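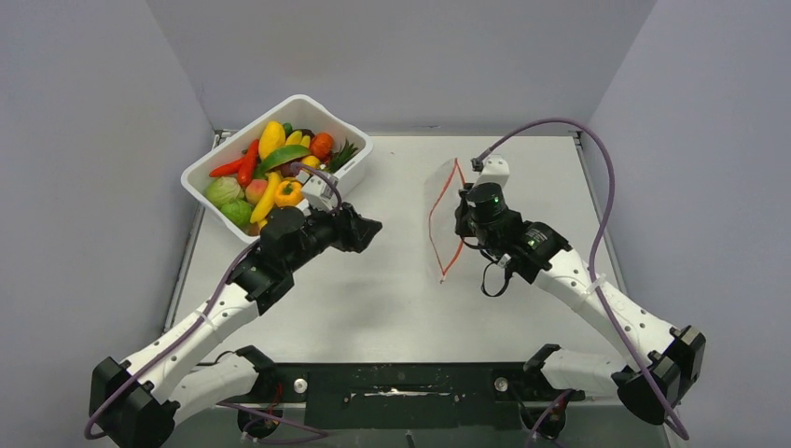

Vol. 6, No. 2, p. 30

A visit to the Draseck handling hall: what their rules for two-arm cells look like in daily use

In February our small working group on shared cell rules was invited to Gidalberg, where Stomberg keeps its handling hall. I went as the one who writes down the notes, and I promised the members who could not travel that I would write a longer report for these pages. English is my third language, so please forgive me where a sentence is stiff.

The hall stands behind the railway yard, and from the station it is a short walk if you do not take the wrong side of the fence, as I did. At the door you sign the book, you get a visitor card, and you are asked to read one page of rules. I liked that it was only one page. In my own workplace the visitor rules have grown over the years until no visitor reads them to the end.

The programme that Stomberg runs there is called Draseck. It is their name for a set of bench cells in which two arms work together on soft or irregular goods, mostly the kind of packing work that people find easy and machines find difficult. We did not come for the arms themselves. We came for the rule book, which they have shared with partners and which our group would like to compare with our own draft.

The bench with the toy fruit

We spent the longest time at a bench where the task is bagging. A white bin of toy fruit and vegetables stands toward the back left of the surface, and the two arms come in from the near side. One gripper works by the bin and the other deals with a clear zipper bag with a red seal. There is eggplant, pea pod, banana-like squash, peach, a yellow pepper, all in strong colours. Each arm has its own camera at the wrist.

The first rule in the Draseck book is about the surface, and I think it is the best of them. Only the goods, the container and the receiving bag may be on the table when the arms have power. No pen, no screwdriver, no coffee. If a thing is needed for adjusting, it comes in with the person and it goes out with the person. At our plant we have the same idea, but it is written as a recommendation, and so the screwdriver stays.

The second rule is about walls. A bench cell must be closed with plain, pale walls on the left, the right and the back. I asked if this was for safety or for the cameras. The answer was both, but they were quite strict in telling us that a light wall is no guard. It stops a toy tomato from rolling to the floor. It does not stop an arm, and the risk assessment must not count it. I wrote this down twice, because in our draft the word "enclosure" is used for both things and this must be corrected.

Cables

I must give some space to cables, even if it is a dull subject. On the bagging bench a purple cable follows each arm. The one on the left hangs down past the elbow and curls near the base. The one on the right makes a high arc toward the wall and is then held on the forearm by a white cable tie.

The Draseck rule says that a cable shall have enough slack for the full movement of every joint, and that the slack must be looked at with the arm in its farthest poses before a new task is released. It does not say how many ties, or where. Our members had different opinions on this. Two of us wanted a fixed distance between ties. The hosts replied that they had tried a fixed distance in an older edition and that people then followed the number and stopped looking at the cable. I am not completely convinced. A new operator needs something to measure against, and "enough slack" is a hard phrase when you are new, and harder when you read it in a foreign language. We agreed to put both versions in our draft and let the members vote.

A related point is the wrist camera on the left arm. Its cable loops back over the rim of the bin. The rule book has a line on this kind of place: where a cable passes over a container, the person who releases the task must move the arm slowly by hand through the reach and watch that the cable does not catch on the edge or on the goods. I think of the pineapple leaves, which are spiky and stand up at the back corner. I would add to the rule that the goods must be in the bin during this check, and not only the empty bin.

Lights and signals

There are small green lights on the right arm, one on top of the wrist camera and one on the side of the wrist housing. This gave us a good discussion about colour. The Draseck book forbids staff to use any light on a device as a sign that it is safe to put a hand inside. A device light belongs to the device. The sign for people is the cell lamp and the switch, and a person must check both. It seems a small matter, but I know from my own work how fast one learns to trust the nearest green thing.

I asked what happens with visitors, who do not know which lamp is which. The answer was that visitors do not put their hands in, so they do not need to know. This is fair.

Who may stop the work

Any person in the hall may stop any cell, and does not have to explain it at the moment. The explanation is written afterwards on a card, in four lines at most. We were allowed to read some cards from the other benches. One said only "bag seal looked pinched, did not like it." The hosts treat such a card in the same way as a long one.

Starting again is more strict. The person who stopped may not be the only one who restarts. I asked about the late shift, when there are few people, and here the answer was less clear. The rule is the same on paper, but the cell then often waits until morning. For a training bench with toy vegetables this costs little. For a member with a real packing line it would cost a lot, and I do not think we can copy this rule word for word.

What the partners do differently

In the afternoon we had a short talk on Bugti, the partner project which uses the same rule book on larger goods. They have kept the rule about the surface and the rule about stopping, but they have changed the chapter on containers. In Bugti the bin must be fixed to the table. At Gidalberg the bin may stand at a slight angle and may be moved between tasks, because they want the arms to meet some variation. Both are sensible for their purpose. The trouble is that the two books have the same title and nearly the same cover, and an operator who moves from one to the other could carry the wrong habit. We asked Stomberg to print the name of the project on every page, and they said they would consider it.

Practical notes for members

The rule book can be read in the hall but not taken away. A summary will be sent to members who ask for it in writing. Closed shoes are needed, and loose sleeves must be rolled or pinned. Photography is allowed only at the benches the host points out. Lunch is in the canteen across the yard, and the soup was good.

The next reading of our draft is on 21 October 2026. Comments on the cable clause should come in before then, with the clause number in the subject line, please.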